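Guides > Ulix arm > Set-up > Part 5: Wrist camera and finger pads

Posted in December by Zeeshan Siddiqui

Part 5: Getting the wrist camera and the finger pads sorted

OK, so by now you've got the arm bolted down, the Pludex board talks to all the joints, and the gripper opens and closes when you tell it to. Nice! This part covers the wrist camera and the pads, and then a first try at picking something up off a cloth. It took me a whole evening the first time (I started at 7 p.m. and missed dinner), but you should be quicker with my notes in front of you.

What you need on the bench

- The arm, wired up as at the end of Part 4
- The little wrist camera and its short cable
- A 2 mm hex key and a small flat screwdriver
- Rough black pad material, plus the glue you used for the base feet
- A plain dark cloth, big enough to cover your work area
- A couple of light printed parts to practice on (gears are great)

CAUTION: Switch the power supply off at the wall before you put your hands between the fingers. The Kiani servos hold their position when the program stops, and they can twitch when the board restarts. I've had a pinched thumb out of this and I don't recommend it.

Fitting the camera

1. Park the arm with the wrist at chest height, then power down.

2. Slide the camera into its bracket from the back and start both screws by hand. Leave them a bit loose for now.

3. Run the cable up the inside of the wrist and leave a loop big enough for a full turn. If the loop is too tight you'll hear the plug creak, and sooner or later it will pull out mid-move.

4. Power back up, open the Lodavex viewer and choose the wrist feed. Set the exposure to 4000 to start with. (That's just the number on the slider. Don't ask me what the units are, I've never found them in the menus.)

5. Tilt the camera until both fingertips show, one on each side, with plenty of work surface between and beyond them. Then snug up the screws. Go easy, it's plastic.

NOTE: Check the view with the gripper wide open AND fully closed. Mine looked perfect open, and then I closed it and one fingertip went right over the thing I wanted to grab.

Laying the cloth

I went through a few backgrounds before I settled on dark gray. Bare wood was too busy and a white sheet made my white parts vanish - plus it bounced the desk lamp straight back into the lens. A matte dark cloth gives you a nice strong edge around anything pale. It doesn't need to be fancy, and it doesn't need ironing either. Soft creases are fine. A big ridge can be trouble, so smooth those out with the side of your hand.

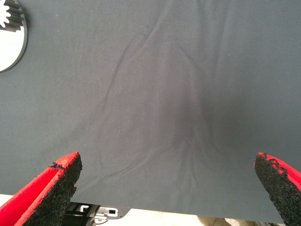
Wrist view with the gripper open. White gear at upper left, cloth laid out, worn pads on both fingers.

Notice how easily the white gear face stands out from the gray, even way over at the side. You want that kind of contrast in your own feed before you go any further. The small specks in the weave don't bother me, but if the viewer starts drawing boxes around specks, raise the minimum size setting until it quits. Mine sits at 40.

Watch for shadows, too. A soft one with blurry edges is OK. If you get a hard black one, move the lamp back or bounce it off a wall.

Checking and replacing the pads

The pads are the part that wears out, and they wear worst right at the tips. Ragged edges are normal after a while, and you can keep going with them for a good long time. I swap mine when the red finger body is showing through near the tip, because bare plastic lets printed parts slide.

6. Power off. Lift the old pad from the wide end with the flat screwdriver and peel toward the tip.

7. Look the finger over while it's bare. If you see a crack line or a torn patch near the tip, print a new finger now. You've got the pad off already and you won't want to do it all again next week!

8. Cut the new pad a little long, glue it down and trim it after the glue sets. Give it 13 hours if you can stand to wait. I leave it overnight plus breakfast.

9. Do both fingers at the same time. One fresh pad against one bald one makes parts twist as they come up.

CAUTION: Keep glue out of the finger joint. A blob in there will stall the servo, and it gets hot fast.

First pick

10. Put a single gear on the cloth, well inside the camera view, and stand clear of the arm.

11. Set the speed to 5 percent. Yes, it's painfully slow. Leave it there.

12. Jog the wrist until the gear is midway between the fingertips, then lower until the tips just brush the cloth. If the fabric starts to bunch up you've gone too low - back up a hair.

13. Close the gripper in small steps until the pads touch both sides, then give it one more step and lift.

If the gear drops, try another step of grip before you start messing with anything else. If the cloth comes up along with the gear, you're pinching fabric, so raise the pick height and go again. Clipping the cloth to the table edge helps a lot with this (I use binder clips, well outside the arm's reach).

Once you can do it several times in a row, save the pose in Lodavex with a name you'll recognize later. I called my first one "gear_good" and the next one "gear_good_2" and now I have no idea which is which.

Part 6 gets into picking from a stack, and you'll want this cloth and lamp position left just as they are for that.

Questions or corrections: use the contact form | © Zeeshan Siddiqui | Back to top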